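3.2 Where the washing gets done, and who talks there

We had meant, when Bhavana Fernandes and I first drew up the study, to spend most of our time in kitchens, as so much earlier work on household talk has done. It was the people of Huaranga who moved us along the passage. Again and again, when we asked where a disagreement over money or a child's schooling had been settled, we were told that it had been settled over the washing, and after a few weeks of hearing this we gave in and followed them.

Of the 134 households that took part, 100 kept a laundry diary for us through the whole of May, and between them they sent back 634 entries. An entry could be a single line ("did the whites, spoke to Mum") or it could run to two pages, and we were glad of both. Gladys Quintero read every one of them aloud to the rest of us over a long run of afternoons, which I would warmly recommend to anybody working with diaries, as the ear picks up a grumble that the eye slides past. Figure 4 shows a basket resting on top of a front-loading machine. 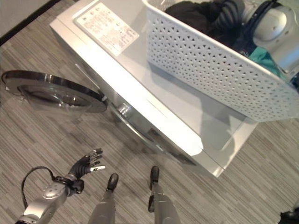 Figure 4. Washing machine and laundry basket.

Who decides when a wash is done?
In most of our diaries it was the person who would have to hang it out, whoever had filled the machine. Children and lodgers put things in, but they seldom chose the hour, and several said they would not dare.

This small rule of timing matters a good deal for the argument of the paper. Eliécer Huanca, in his coding of the entries, kept apart what he called "loading talk" and "hanging talk", and the two are very different in tone. Loading talk is quick and practical, full of questions about pockets and socks. Hanging talk wanders. People standing at a line with their hands busy and their eyes on the pegs would bring up a sister's illness, or a debt, or a wish to move house, and the other person would answer just as slowly, often after another shirt or two had gone up.

One mother in the Hernine terraces wrote that she saved hard questions for the sheets, "because it takes two of us and he can't wander off". Consuelo Ayala found the same thought, in other words, in four more diaries from the same street, and we come back to those families in section 5. We should add that the flats at Skultine have no outdoor lines at all, and the diaries from there are noticeably shorter. Whether people in the flats talk less, or simply talk somewhere we did not think to ask about, is a matter we were not able to settle.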